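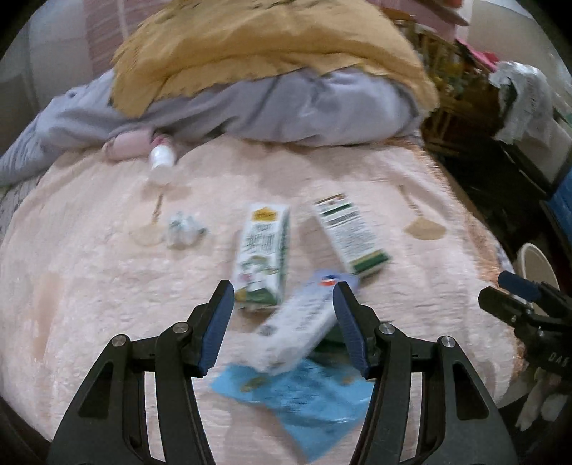

Gripper work on a bed: flat cartons, a long slim package and a very fuzzy blanket.

How to Find Out Whether a Robot Can Clear Your Bed Yet

Home / Guides / Chores and Machines

Every September a company shows a video of a robot making a bed, and every September I get messages asking whether it's time to buy one. The short answer is no. The longer answer is a test you can run at home in an evening, with kitchen tongs, and it will tell you more than the video did.

I picked bed clearing for this guide. It's a chore most people do without thinking, and it contains nearly everything machines are bad at. If your bed is only ever a bed, borrow someone else's. Teenagers have good ones.

What you need

One bed in its natural state. Two pairs of kitchen tongs, the kind with rubber tips. A timer, paper, a pencil. A bin and a laundry hamper. A second person to keep score is useful, since you will cheat.

Step 1. Leave the mess alone

Don't tidy up first. The bed in the demo video has been tidied up first, and look where that got us. You want packets lying on blankets, blankets lying on other blankets, and at least one crumpled thing that could be trash or could be something a member of the household is still using.

Step 2. Write the chore down as small jobs

"Clear the bed" is a wish. Break it up until each line is one movement with one object:

Pick up the carton.
Decide where the carton lives.
Take it there.
Let go of it.
Come back.

Do this for everything. My own list ran to 53 lines before I'd reached the pillows, and I'd left out "notice the pen." Mark each line with an H for hand work or a D for deciding. People are surprised at how many Ds they end up with. The Ds are where the demo videos tend to have a cut.

Step 3. Clear the hard things with tongs

Put one hand behind your back and use one pair of tongs. Start with boxes, bottles and anything with a firm edge. A narrow carton lying flat looks like a gift to a gripper, and on a bare table it is. On a plush blanket it's a different job. The carton sinks a little, the tips of the tongs slide into the pile, and you come up with a box and a tuft of blanket, or just the tuft. Try pinching across the short side. If that fails, press down one end so the other lifts, then grab the lifted end. You did that with your fingers this morning and never noticed.

Glossy packets are worse. They have no sides to speak of, so you have to pinch up a wrinkle and hope it holds. Go gently if there's food in there.

Write down the number of tries for each item. A try counts when the tongs close, whatever they close on.

Step 4. Sort what you picked up

Set out your bin and your hamper and make each decision before you move the tongs. The crumpled white thing: tissue, wrapper or sock? You may look at it from where you stand. You may not poke it, sniff it or ask whose it is. Guess, write the guess down, then check.

My friend Mio Shibata spent 13 minutes on this step and threw away a perfectly good receipt for a coat she wanted to return. I mention it as a warning about confidence. A machine that is right nine times in ten about trash sounds fine until you work out what the tenth thing was.

Step 5. Move on to cloth

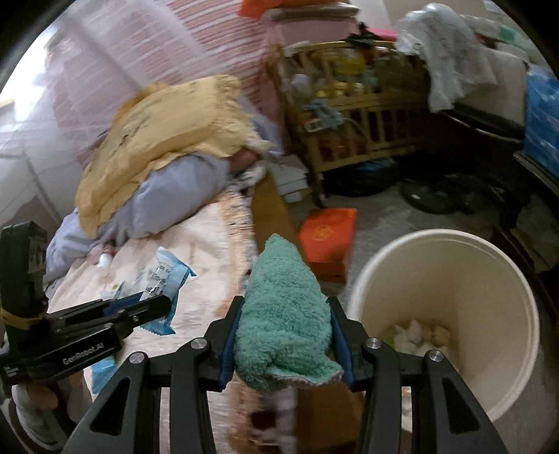

Cloth is where household robots have been going to succeed any year now. It has no fixed shape, it hides its own edges, and it looks different every time you put it down. Grabbing it is the easy part: close the jaws nearly anywhere and you've got some. The teal-green towel between those blue pads is well and truly held, bunched up into a rough cone with its pale trim showing along the bottom, and that's a good enough grip for dropping it in a hamper. For folding, you'd have to put it down and go looking for corners.

Do both jobs with your own towel. First carry it to the hamper with one pair of tongs. Most people manage that on the first go and get cocky. Then spread it flat on the bed and fold it in half, using both pairs now. Find one corner, hold it, find the corner next to it without letting go of the first. I allow 33 tries. If you're past that, the towel has won and you should note it down as a fail, with no hard feelings.

After the towel, try pulling a comforter out from under a blanket while keeping the blanket on the bed. Do this one last. It takes the fight out of people.

Step 6. Put the bedding back

You're allowed your hands again for this bit, but do it slowly and watch them. You'll flap the sheet, pin a side with your knee, feel for the thick seam with your thumb, and tug on a fold you can't see. Add each of those to the list as its own line. My total after this step was 164 lines, and I am not an especially fussy bed maker.

Reading your results

Go down the list and put every line into one of these groups.

Fine today: firm objects, clear surface around them, one obvious place to go. An arm can do this at home if you're patient and enjoy supervising.

Fine with help: soft things going into something large and open. Towel to hamper, tissue to bin. The machine needs somebody to tell it which is which, at which point you're standing there anyway.

Not yet: folding, layers, thin packets, anything marked D with a person's feelings attached.

If most of your chore lands in the first group, you may have a case for a robot. You may also have a case for a shelf.

What happened when I tried a real arm

Haiyan Tang let me repeat the test on the Grurex arm in her workshop in Haworth, with my own bedding and my own wrappers on a camp bed. It handled a carton nicely. It did the towel-to-hamper job at a speed I'd call thoughtful. It then picked up the corner of the blanket, with everything still on it, and began carrying the lot to the bin. Haiyan pressed the stop button with the ease of long practice.

She does think the machines are getting better, mostly through being shown a great many ordinary messes by people handling them with grippers. I believe her. I've seen the older arm, and it used to miss the bed.

Common questions

Do I need the expensive tongs? No. Avoid bare metal ones, though, or you'll be measuring how slippery your tongs are.

Does a robot vacuum count? It does a real chore and I own one. It has also never had to decide about a sock, only eat it.

What about the Prorside subscription? I haven't tried it. Send them your list from Step 2 and ask which lines it covers, and whether someone is driving it from another room. Both are fair questions, and the reply should come before you pay.

Can I do this test on a shop floor? Yes, with a packing bench instead of a bed. Swap the towel for shrink wrap and the comforter for a half-collapsed box. Allow more time for Step 4, as coworkers label things in ways family members don't.

Next guide: loading a dishwasher with tongs. Bring plastic plates.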